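Washing and Folding Cleaning Cloths

In our kitchen in Clivadstead we use cloths instead of paper towels already for 4 years. With a few simple habits they stay fresh for a long time.

Rinse the cloth in cold water after every use and hang it open over the faucet. A cloth which is left in a ball in the sink will smell by the next morning.

Wash cloths apart from the clothes, with half of the usual detergent. Too much soap stays in the fibers, and then the cloth pushes the water around the counter and does not drink it. Do not use fabric softener.

If the smell does not go away, soak the cloths for two hours in warm water with a cup of white vinegar. Never mix vinegar with bleach.
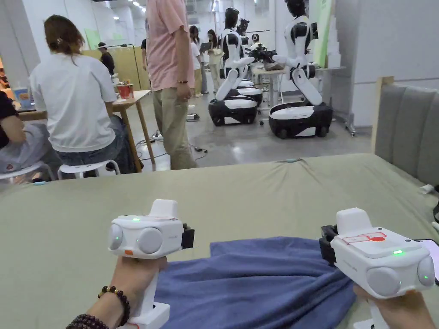 Before folding, shake each cloth one time and make it flat with the palm. Fold it in half, then again in half, and put it in the drawer standing up, like a book. Freshly washed cloths go to the back, so all of them wear evenly.

In July, when the air is humid, I dry mine outside until noon and bring them in before the evening.

Old cloths are still good for shoes, bicycle chains and window tracks. Cut off the loose threads first.

Updated Sun 1 September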